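A Table With Nothing on It

Adom Ayaaba bought his first big white table from a school sale in Nislow, and he still talks about the two flights of stairs. "We got it as far as the landing and had to take the legs off," he says. "I had the wrong wrench. I went home for the right one and came back after dark."

Ayaaba runs Derix, a shared workshop that rents out benches and tables by the half day. I spoke with him on 7 February 2022, the week he raised his rates for the first time. There are 6 tables now, and 172 people on the mailing list, most of whom he has never met.

I asked why the tops are all white. He said he started with dark ones and people complained. Small parts disappeared on them, and in the afternoon the glare from the windows got into everyone's eyes. He went looking for something matte.

"Shiny white is worse than black," he says. "You put a lamp over it and you get the lamp back. With a flat finish you get a soft shadow and you can still see a screw."

The house rule is that a table is cleared at the end of every booking. Tools go back on the wall, offcuts go in the bin, and anything left behind goes on a shelf by the door until April, when he gives it away. Clamps may stay on the edges if the next person wants them.
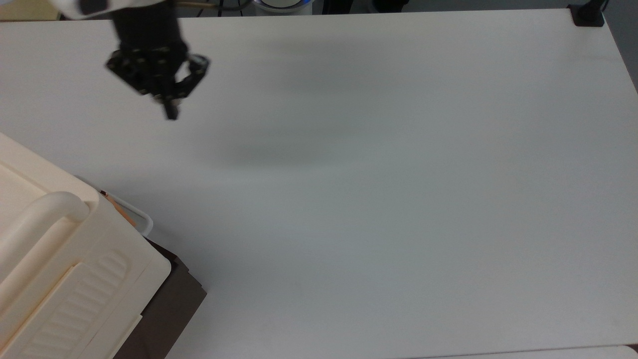 A mostly empty white tabletop at Derix, with a black clamp at the corner.

Digby Cosgrove has rented a table since the second month. He repairs folding stools under the name Kingi and used to work in his kitchen. He was not fond of the rule at first.

"I like to leave a job where it is and come back to it," Cosgrove says. "I argued with Adom over it for three weeks. Then I bought some trays."

Now he packs each job into a tray and carries it home. He says it takes him a few minutes, longer if there is glue involved. Glue is the other subject that comes up a lot. Ayaaba has tried several cleaners on the tops and settled on one called Skinditz, thinned with water and put on with a cotton rag. He does not allow scrapers.

"A scratch holds dirt," he says. "You can wipe it all day – it stays gray."

He is less strict about cables. Renters can run them along the back if they keep them off the work surface.

A bigger table is next, if he can find one that comes apart. He has measured the stairs this time and keeps the numbers on a card in his wallet.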